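Drokcombe Workshop: Server Board Gallery

Pages in this gallery cover the boards handled on the Drokcombe bench, grouped by maker. Entries are kept short. Full service notes are held in the Wurlow binder under the same board number. This page is for board 426, a Dell. Notes by A-yeong Ahn, last revised 13th January.

The socket and the memory banks are the parts most often asked about, so the entry deals mainly with those. Memory slots run on both sides of the processor. When modules are taken out for cleaning, they are bagged by bank and marked left or right before anything else is touched. Modules go back to the same slots unless the binder says otherwise. 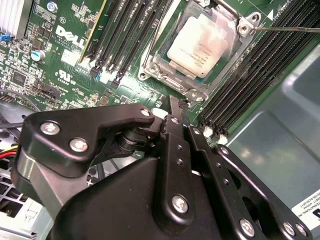 Dell board, CPU socket and memory slots. Pinkish residue on the processor's heat spreader; rod at the upper-right corner of the socket frame, by the screw.

Cleaning. Old compound is wiped from the heat spreader with a lint-free cloth and isopropyl alcohol, working from the edges toward the center. Use a fresh part of the cloth for each pass. Keep the cloth clear of the slot contacts. The printed text on the spreader is copied into the binder once it can be read.

Frame screws. Loosen in a diagonal order, a half turn at a time, and tighten the same way. A worn driver tip will round the heads. The Previer drivers in drawer 4 are the ones to use; the set in drawer 2 is for case screws only.

Wiring. Check that cables near the board edge are not pinched against the chassis before it is closed up. Any cable that has been moved is noted on the job sheet.

Storage. Boards waiting for parts stay in their chassis on shelf 8, covered. Loose heatsinks are kept in the Yoon trays with the fins facing up.

Other pages: power supplies, drive cages, fan assemblies. The fan pages were last checked in May.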